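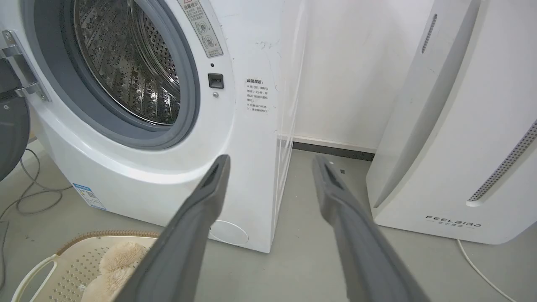

Have you ever wondered why soap gets things clean? I used to think it just smelled nice and scared the dirt away! Water is great at rinsing off mud or juice, but it's hopeless with grease, and a lot of the dirt on your clothes is stuck there by grease. Soap helps because it's made of teeny tiny pieces called molecules, and each one has 2 ends. One end loves water. The other end loves grease. In a washing machine like this one, all the little holes in the steel drum let the soapy water get in to your socks and then drain away again, and the grease goes with it.

So how does the grease let go? The grease-loving ends poke into it, like pins in a pincushion, and the water-loving ends stay outside. Pretty soon the blob of grease is wrapped up in a ball. Scientists call that ball a micelle (say "my-SELL"). Water can carry it off - bye, pizza stain!

You can try this at home. Ask a grown-up first.

Fill a bowl with water and sprinkle pepper on top. Touch the middle with a clean finger. Not much happens, right? Now put a drop of dish soap on your finger and touch it again. Whoosh - the pepper zooms to the sides! Soap weakens the stretchy "skin" on top of the water, and the stronger skin at the edges pulls the pepper along. I've done it 16 times and I still giggle.

Next time, in April, we'll find out why bubbles are round.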